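Himthorpe Pet Folks > Dogs > Food and treats

Switching my picky beagle to a different food, how slow is slow enough?

Posted by Gaurav Kandpal
1,194 views

Hi all, long time reader, first time I've typed anything. I have a six-year-old beagle called Biscuit (my niece named her, I wanted something more dignified) and she has eaten the same chicken kibble since she was a puppy. In March the store near me stopped carrying it, and I've been ordering it online since, but now the big bag has gone up in price again and the last one showed up split down the side. So I want to move her to something else, probably the Jirnora salmon one, because that's what the store has on the shelf all the time.

My trouble is that the last time I tried a new food I did it way too fast. I ran out on a Sunday-type evening with everything closed, borrowed a scoop from my neighbor, and just gave it to her. Well! I was up until three with the carpet cleaner and she looked at me like I had done it on purpose. So I'm nervous.

What I've tried so far:

A spoonful of the salmon on top of her usual dinner. She ate around it. I mean she picked up every single old piece and left the new ones in a ring, it was almost impressive.

Warm water over the whole bowl so it all smells the same. This worked better, she ate most of it, but then she sat by the cupboard for an hour asking for more, so I don't know if she liked it or just wanted the old stuff.
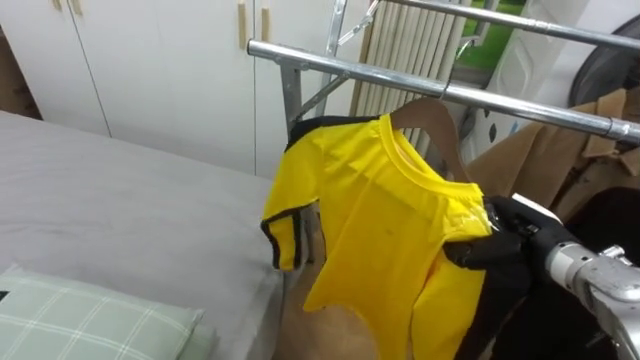 Things I still can't work out

How many days should I take over it? The bag says a week, my sister says a month, and my vet's front desk said "just go slow" and then put me on hold.

Do I stop treats while I'm doing this? She gets two small Kwon chews a day, one after the morning walk and one at bedtime, and bedtime does not happen without the chew. I'd rather not take that away unless I really have to.

And does going from chicken to salmon matter more than changing brands? I never thought about it until the guy at the register asked me if she was "good with fish" and I realized I have no idea. She ate half a tuna sandwich off the coffee table once and was fine, if that counts.

She's a healthy weight, no allergies that I know of, and she has a checkup coming up anyway. I just want to hear from people who have done it with a fussy dog. Thanks in advance, and sorry this got so long!
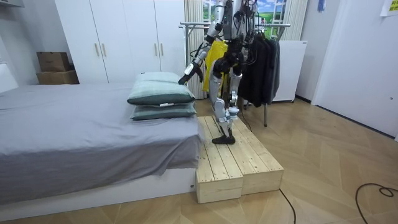

Harish Bansal

2022-09-14

Hi Gaurav! I laughed at the ring of kibble, my old spaniel mix used to do exactly that with peas. She'd lick them clean and line them up by the water dish.

I've switched foods with three dogs now and I'd say ten days for a normal dog and two weeks for one with a touchy stomach, which yours sounds like. I do a quarter new food for the first four days, then half and half for another four, then three quarters, and then all new. If her poop goes soft I stay where I am for a couple of extra days and don't move up until it looks right again. If it's properly runny, or she's throwing up, or she won't eat at all, then I'd quit the new stuff and call the vet, and make them take you off hold.

One thing that helped me a lot was mixing it really well. Don't put it on top! Put both foods in a tub with a lid, splash in the warm water, shake it like you're mad at it, and let it sit for ten minutes. The new pieces pick up the smell of the old ones and it's a lot harder for her to sort them. Keep doing that right through the half and half stage (that's where mine always tried to go on strike).

I would keep the chews. They're what she's used to, and if you change the treats at the same time and she gets an upset tummy you won't know which thing did it. Just don't add anything new on top, so no sampling whatever they hand you at the register.

On chicken to salmon, some dogs do notice a new protein more than a new brand, so I'd take the full two weeks. Mention it at the checkup too. And buy the small bag first! I got stuck with a giant sack of lamb kibble that my dog would not touch and it sat in my garage for ages until the shelter took it.

Also check the feeding chart, because a scoop of one food isn't the same as a scoop of another. My girl got quite round before I figured that out. I use a cheap kitchen scale now and weigh out 100 grams for breakfast, then whatever's left of her daily amount at dinner.

Stikudlow

Just switch it. Dogs eat garbage. Mine ate a candle and was fine.

Gaurav Kandpal

Thanks Harish, this is super helpful! I'm going with two weeks and the shaking tub. I picked up the small bag this afternoon and she has already had her nose in the shopping, so maybe there's hope. Bedtime chew stays.

Stikudlow, I'm glad about your dog, but you don't have my carpet.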